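Striped carpet in the back room, keep it or rip it?
Forum: Floors and Walls > Carpet

gravelpit_jo
OK so I need opinions before I talk myself into something dumb. We just took over a two-room office above a bakery in Vindville and the back room has low-pile gray carpet with streaks running through it. Light gray, charcoal, an off-white in between. My business partner hates it and wants it gone by June. I kind of like it? It has been walked on by every tenant before us and I can't find a worn spot.

Her argument is that it looks like an airport. My argument is that we have 12 boxes of stuff to unpack and I would like to do that on a floor that exists.

Is there any reason to pull up carpet that's in good shape? And if we keep it, how do you people clean this kind? I have a regular upright vacuum and a bad attitude.

mossbank
Keep it. Streaky low pile is the most forgiving floor you can have in a work room. I had plain beige in my last place and you could see every crumb from the doorway.

Is it tile or broadloom? Get down on your knees and look for seams. If it's tile you can swap out the bad squares and you're done.

tuckunder
I'll go the other way. I lived with stripes for 8 years and by the end they were making me seasick. Especially if they don't run square to the walls when you stand at your desk. Your eye keeps trying to straighten them out. Paint the subfloor if you have to, but get rid of it.

gravelpit_jo
mossbank, I looked and I think it's one big piece, but the streaks make it really hard to tell where anything begins or ends. There's one line by the window that could be a seam or could be a stripe. I ran my thumbnail along it and still couldn't say.

tuckunder, seasick how? Like all the time or just when you first walk in?

tuckunder
Mostly when I was tired. Or rolling my chair sideways. You know when you're on a train and the one next to you starts moving? Like that but with a floor. My wife never noticed it once so take that for what it's worth.

halfstep_
lol I have never in my life been bothered by a carpet. What are you all doing down there

mossbank
tuckunder, painting the subfloor above a bakery is terrible advice, sorry. Every chair leg is going to sound like a bowling alley to the people downstairs. And if she's renting she probably can't do it anyway. Jo, are you renting?

gravelpit_jo
Renting, yes. Lease says floor coverings are "as found," and I read that to mean they don't care and also won't pay.

tuckunder
Fair enough on the noise. I'd still put a big plain rug under the desks then. Solid color, nothing with a border.

plinthandplank
Rug on carpet with rolling chairs is a recipe for a bunched-up rug. Ask me how I know. If you go that way get the flattest one you can find and tape it down, and test the tape in a closet first because some of it leaves gunk in the pile that never comes out.

About cleaning: vacuum slowly. That's most of it. People go over low pile like they're mowing a lawn and all the grit stays put. Go one way, then go across it. Lower the head until it's a little hard to push, then raise it one notch. For spots, cold water and a white towel, and blot. I wait 10 minutes and blot again before I even think about soap.

gravelpit_jo
I have absolutely been mowing the lawn. OK.

What about dropped stuff? My real worry with this floor is that I lose things on it. Small screws, the backs of earrings, a SIM card once (never found, RIP). The streaks just eat them. It's the one point where I think my partner might be right.

halfstep_
flashlight on the floor, lights off. Everything throws a shadow

dustruffle
Came here to say the flashlight thing and got beaten to it. Lay it flat so the beam skims along the pile. Anything sticking up will show. I do this every time I sew, and I still step on pins, but fewer.

I've got almost the same carpet in our work room at Raststead, gray with the long streaks, and I've had three years to form opinions. It's great with lint. It's great with gray dust, maybe too great, because you forget to vacuum. It's bad with anything small and silver or small and black, and those are of course the two colors all hardware comes in.

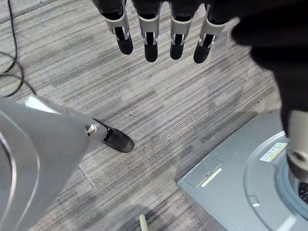
So my rule now is that small parts live in a shallow tray with a lip, and the tray goes on a plain towel, and if something drops it usually hits the towel first. An old bath towel is perfect. Light yellow if you have one, nothing hides on light yellow.

As for the seasick thing, I did get a touch of it the first week and then it went away. I'd give it a month with the furniture in before you decide. Once you have desks and shelves on it you'll see a lot less floor than you do now.

tuckunder
The towel is smart. I'll allow it.

plinthandplank
Seconding the tray. Magnetic ones are nice for steel screws but useless for brass, so don't rely on it.

gravelpit_jo
OK this is all really helpful, thank you!! I showed my partner the thread and she said "train carpet" is worse than "airport carpet" so thanks for that, tuckunder. But she's agreed to wait until we've unpacked. I'm stealing the towel idea tonight, and I'm going to try the slow vacuum thing with the head lowered before the desks come.

Still don't know if that line by the window is a seam.

mossbank
Pull back a corner in the closet if there's one loose and look at the backing. Tile backing is stiff, kind of like a floor mat. If it's floppy you've got broadloom, and your line is either a seam or a stripe and it doesn't matter much as long as it isn't fraying.

halfstep_
it's a stripe

gravelpit_jo
Closet corner was loose. It's floppy. I put it back and stepped on it a few times.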